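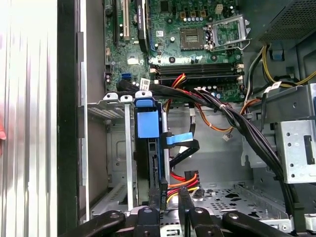
Ticket: Windham cell, equipment list for second station
Queue: Automation purchasing
Status: Open, waiting on requester
Priority: Normal
Opened: Tuesday, August 2, 2022

Summary
The Calado project needs a second desktop teardown station at Windham. The quote from Cusgate covers the arm, controller, table and one gripper. It does not cover fingers, spare fixture plates or cabling. The budget form asks for one total and cannot be submitted with open lines. Requesting a decision on the items below.

Background
The first station handles desktop towers with the side panel off. The current task is drive removal and refit: grip the drive in its caddy, lift it clear of the drive cage, return it. Memory and processor work is planned for a later phase and should not be charged to this purchase unless the same hardware serves both.

The target for the second station is 40 towers a week. The first station was bought without a target, so there is no approved figure to copy from. The log for the first station shows 141 towers since February, but that includes weeks when the station was down for controller work and should not be used as a rate.

Open items

1. Gripper fingers
Cusgate ships the gripper with flat standard fingers. These hold a bare drive well enough on a bench. Inside a case the problem is clearance. The fingers have to come in on both sides of the caddy with the drive cage, the power connector and the data cable all close by. The Wirano narrow set is listed at 856 dollars per pair. Need to know whether one pair is enough or whether a spare pair goes on the same order.

2. Fixture plate
The plate next to the tower is 3D-printed. Printing another one costs almost nothing in material, but the printer time is shared with two other projects and has to be booked. A machined plate was priced last year and the quote has lapsed. Need to know which type to plan for.

3. Table
Cusgate quotes its own table with a solid top. The existing one is slatted aluminum extrusion. If the second station uses a different top, the hold-down parts will not interchange between stations and we would stock two kinds. Cusgate will drop the table from the quote on request. They will not substitute another supplier's table under their warranty.

4. Cable handling
Loose power leads are the main cause of stopped runs. The program assumes that leads have been moved out of the path before the cycle starts. At present an operator does this by hand. There is no equipment line for it. Either the operator time goes in the running cost or we budget for clips and a holding bracket.

5. Quote validity
The Cusgate quote is good for 30 days from issue. After that the arm price is subject to change and the delivery slot is released.

Log

Entry 1 (purchasing)
Form returned. Lines for fingers and fixture are blank. Please enter a figure or mark as excluded. "To be confirmed" is not accepted on equipment over the capital threshold.

Entry 2 (requester)
Fingers cannot be excluded. The station will not do the task with the standard set. Please treat the gripper and the fingers as one item for approval, even if they come on two invoices.

Entry 3 (purchasing)
Two suppliers, two lines. They can share one approval if the justification names both. Please rewrite the justification to say what the fingers are for in terms a reviewer outside the lab can follow.

Entry 4 (requester)
Rewritten as follows. The station works on desktop computers that lie on their side with the interior facing up. The gripper takes hold of a hard drive in its plastic caddy and moves it in and out of a metal drive cage. Fingers that are too wide touch the cage or the neighboring connectors. Narrow fingers are needed to reach the caddy. The gripper is not usable for this task without them.

Also checked reach. The arm base is bolted to the table behind the tower. With the same layout, the quoted arm covers the drive cage and the power supply end of the case without moving the tower. No linear axis needed. Please remove the optional axis from the quote.
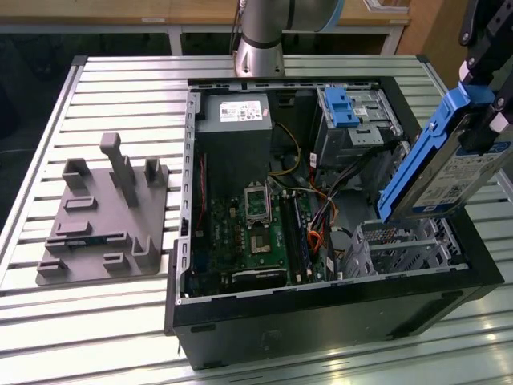

Adeel Rind: Agree on removing the axis. Before you close the reach question, check the larger cases on the Calado list. The arm has to clear the top of the case with a drive already in the fingers, and that adds the full length of the caddy to the height you need. On the tower we run most, there is room. I would not assume it for the workstation models. If they are out of scope for this station, write that in the justification so it does not come back as a change request.

On fingers, order two pairs. The tips wear and the replacement has been slow to arrive each time. A station waiting for fingers costs more than the spare.

Entry 6 (requester)
Workstation cases are out of scope. Added to the justification. Finger line changed to two pairs of the Wirano narrow set.

Fixture plate: plan for printed. Printer time booked through the lab calendar and charged as internal labor. Machined plate moved to next year's list.

Table: asked Cusgate to remove theirs. We will build a matching extrusion table in house. The material list is attached to the parent ticket. Mounting hole pattern for the arm flange still to be confirmed by Cusgate before anything is drilled.

Cable handling: clips and bracket entered as consumables. Operator time stays in the running cost.

Entry 7 (purchasing)
All lines now have a figure. Revised quote from Cusgate required without the table and the axis. Form cannot move forward on the old quote number. Status changed to waiting on supplier.

Entry 8 (requester)
Revised quote requested. Asked Cusgate to send the flange drawing with it.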